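Ticket: replacement sleeves and spare fingers, and can we get a second quote please
Queue: Equipment and purchasing
Status: open, waiting on supplier
Priority: normal (I'd have gone higher but the form wouldn't let me)

Right, I'm putting everything in one ticket because the last lot got split across three and I lost track of which bit had been approved.

What we need to settle before the October order goes in is whether we buy spares for the hands as loose parts, or go for the service plan that Diệp keep dangling in front of us. I've been back and forth on it all week and I've changed my mind twice. So this is part request, part thinking out loud, sorry!

The loose parts route first. Wetstead will do us fabric covers and fingertips separately, and the price they've given for one full set of each is 2000 including delivery. I rang to check whether that was per hand or per pair and the chap wasn't sure, so I've asked for it in writing. If it's per hand I think we're sunk, frankly, because the budget line won't stretch to both sides and I don't want to be the person who buys a left one and forgets the right.

The plan route is a monthly thing. You pay in, they swap whatever wears out, and they say 6 working days from the call to the part landing on your desk. Lovely if it's true. My worry is what counts as wear. I read the terms over lunch and "soft coverings" only turns up in the list of things they inspect, and I can't find it anywhere in the list of things they replace (happy for someone with better eyes to have a look).

Photos for whoever picks this up, so you know which parts I mean:

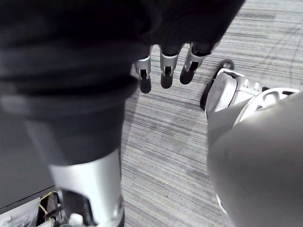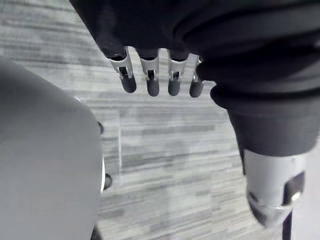
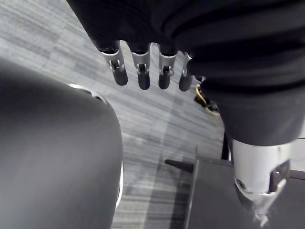
Fingertips and silver joints, under the dark covering in all of them

Logged by Trinh Ung
Equipment and purchasing, Wundanen project

So the bits I'd want priced up are the dark tips, the silver brackets they hang off, and the covering over the top. The tips are what I'd call a consumable and I'd budget for them like printer ink, as in you just accept it's going to happen. The brackets I'd hope never to buy at all, but I'd still like a number next to them so it isn't a nasty shock later on.

The covering is the awkward one. It's got to fold and shift with the hand, and Wetstead only list it as a whole piece, so one small tear and you're buying the lot. I asked Amen if they'd do a repair patch and they said they'd "look into it", which I've learned to treat as a no until there's an email.

Update, 11.20am
Amen did email! They can do patches, but the minimum order is 70. Seventy patches! I've written back to ask if they'd hold part of the batch and invoice us as we go. If not, is there another site that would split it with us? I'm quite happy to keep the box under my desk.

Update, 2.45pm
Wetstead have come back too. The price is per pair, so that's my main panic over. They won't include the cables in the set though. You can see a thin yellow one curling out by the fourth finger in the third photo, and I'd like to know if we can order that sort of thing by the metre or if it has to come made up with the ends on. Could somebody on the technical side tell me what it's called? I felt a right lemon on the phone saying "the yellow one".

Where I've got to, then. I'm leaning towards loose parts for this year, with the plan looked at again when the next budget round comes up. By then we'll have our own record of what gets used, and I can wave that at Diệp instead of taking their word for how often things need swapping. I've started a sheet for it in the shared folder, so if you change a part on either hand please put it in there, even if it's only a tip.

Still outstanding:
Second quote for covers (I've asked two places, one has replied to say they're on holiday)
Written confirmation from Wetstead that the price is per pair
Answer from Amen about splitting the patches
Name of the yellow cable
Someone to check the Diệp terms, page with "soft coverings" on it

I'll hold off raising the purchase order until the Wetstead confirmation is in. Please reply on this ticket and don't start a new one, or I'll be back to three again.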